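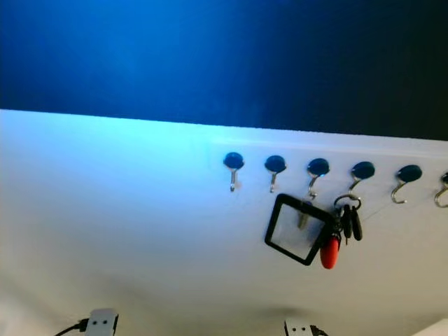 Miranis is a maker of control equipment for meeting rooms, lecture theatres and council chambers. It is best known for the Galang, a wall-mounted room controller that was meant to do away with the remote control and is now most often found beside a basket of remote controls.

History

The company began in the town of Brorside as a repair counter for slide projectors and public address amplifiers. Its move into control equipment followed a contract to look after the meeting rooms at a neighbouring college, where staff had been phoning the counter to ask how to turn things on. Miranis first answered with a laminated card. When the card ran to a second side, it began work on a controller.

The first Galang was announced in April and shipped the following winter. It had 2 buttons, marked ON and OFF, and was well received by lecturers. Installers were less keen, as neither button could be reassigned, and a projector that needed time to cool would often be told to start again while it was still shutting down. Later models added a lockout delay, a volume knob and, at the request of a single hospital, a button marked HELP that rang a telephone at the Miranis office. The telephone was moved several times and the button was eventually dropped.

On 2010-11-23 the company merged with Pramar, a supplier of cable and equipment racks that had previously described the Galang in its own catalogue as "adequate". The joint firm kept the Miranis name for electronics and the Pramar name for anything made of bent steel.

Design

The Galang sits in a standard double wall box and talks to other equipment over serial, infrared and relay connections. Programs are written on a desktop computer and loaded through a socket on the underside of the faceplate, a position that favours short technicians. Early units stored one program only. The second series allows several, along with a clock, so that a room can switch itself off in the evening. The clock does not adjust for daylight saving, and for half the year many rooms switch themselves off an hour before anyone has finished talking.

The faceplate was sold in grey, white and a colour the catalogue called "oatmeal". Oatmeal was withdrawn after installers found it could not be matched to anything, oatmeal included.

Use

At its peak the Brorside works turned out 2,000 controllers a year. The largest single installation was a university order for 600 units, of which 368 were fitted before the building program was cancelled. The rest went into storage and have served as spare parts ever since, giving that university an unusually good maintenance record.

Reception

Trade reviewers praised the Galang for its sturdy buttons and criticized its manual, which opened with a chapter on earthing and did not mention pressing anything until the appendix. It remains popular with places of worship and curling clubs, where equipment is replaced slowly.

See also

Lecture capture
Equipment rack
Infrared repeater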